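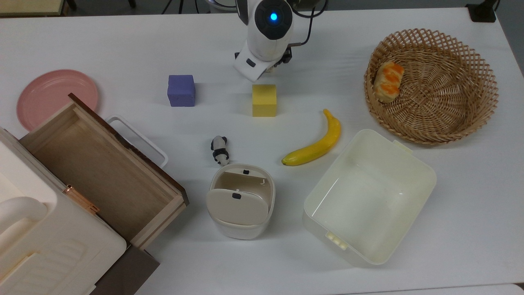 Arm over the work table at the Flirnmont cell, with foam cubes, toy food and open containers set out.

Progress report, February
Irnia cell, maintenance and setup
Prepared by Vichien Khamphan for the Jorard fund

Work this period was on keeping the cell in steady use and cutting the time lost to cable and gripper faults.

Cables. Two of the stops we logged came from the arm's cables pulling tight when it reached for the near side of the table. We gave them a longer loop and moved the tie point back. There have been no stops of that kind since the change.

Gripper. The fingers are now cleaned at the start of each shift and checked for play every 1,000 cycles. The pads are replaced at 2,000. Pongsiri supplied 4 sets of pads, and one set is already on the arm. The old pads had worn more on one side, so we also reset the finger alignment.

Table layout. Soft items such as the purple and yellow cubes go out together with harder shapes like the toy banana. Open containers stay within reach of the arm. The wicker basket is still the hardest target - the sides slope, and the fingers can catch in the open weave. We have lowered the approach speed there.

Daily check. The full startup check, including the home position and the emergency stop, takes up to 15 minutes. It was longer before we put the steps on one sheet.

Open items. The wrist has a slight noise at low speed that we have not traced. The supplier has asked for a recording, and we plan to make one on Saturday while the cell is idle. If the bearing has to be changed, the part is covered but the labor is not - we would ask to move that amount from the travel line.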